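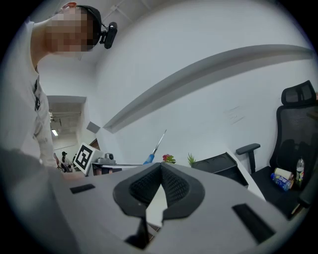 A hand-held gripper at the bench, with a head camera, a marker board and a blue-handled screwdriver in view.

Home | Columns | Tooling | Archive | About

Your replay viewer matters more than your policy

By Wilma Kuipers
30/10/2026

I'm going to pick a fight with about half the people I eat lunch with, so let me get it over with: I think most small robot teams would do better if they stopped touching the model for a month and fixed the program they use to look at their recordings.

I know, I know. Viewers are boring! You write one in an afternoon, it has a play button and a slider, and then it sits there for years with a window title that says "test2." Ours at Skustbridge was exactly like that until June. It played the gripper video. If you wanted the head video too, you opened a second copy and tried to hit both play buttons at the same time (people had techniques for this, and they argued about whose was best).

Then we had a bad stretch with the screwdriver task. We had 1,048 recorded demonstrations and a policy that kept closing the fingers a hair early, before they were anywhere near the handle. So we did what everybody does. We changed the learning rate, we changed the image size, and Cor Kramer rewrote the part that predicts finger width, twice, and it was lovely code both times. The fingers still closed early.

What finally got us somewhere was dull. I put both camera streams, the finger width and the tracked gripper position in one window on one clock, and started scrubbing. In 55 of the recordings the finger width was running 4 video frames ahead of the picture. It's such a small slip that you'd never notice it at normal speed. Go one step at a time, though, and you see the number drop while the fingers in the video are still wide open, and your stomach drops right along with it.

Cor's view, and he's welcome to write his own column, is that a good enough model should shrug off 55 bad recordings out of that many. Maybe so. But those were nearly all the ones where the tool started at an awkward angle, so for that kind of start they were most of what the policy had to learn from. Averages hide that sort of thing really well.

The other thing he says is that we should catch this with automatic checks, and sure, we've got one now. It compares the time stamps and complains. But I only knew what to check for once I'd sat and watched, and I don't see how I'd have come up with it cold. A check is something you write after you've been embarrassed.

Same story with the marker board. Our position tracking would jump whenever the board got hidden by somebody's arm, and the software politely filled in the gap with a straight line. On a plot it looked great, very smooth, the nicest part of the whole curve. With the video next to it you could see the hand swinging wide while the line cut the corner. We paint those stretches orange now and leave them out of training.

I've tried two of the bigger viewers, Nakska and Claeys, and I like plenty about both. Nakska is fast. Claeys lets you leave notes on a recording, and I stole that idea right away. What bugs me is that they both treat playback as something you do at the end, for the demo reel, with a dark theme and a fancy 3D view that takes forever to load. I want the thing open while we're recording, ugly and quick, so that a bad take gets thrown out while the person still has the tool in their hand.

If you have a free week coming up, spend it there. Single-step keys first, then the shared clock. The 3D view can wait, and so can the new loss function, Cor.

Recent columns
Why our config files got shorter
Irside and the trouble with default gains
Time stamps, part one
Naming your recordings so you can find them again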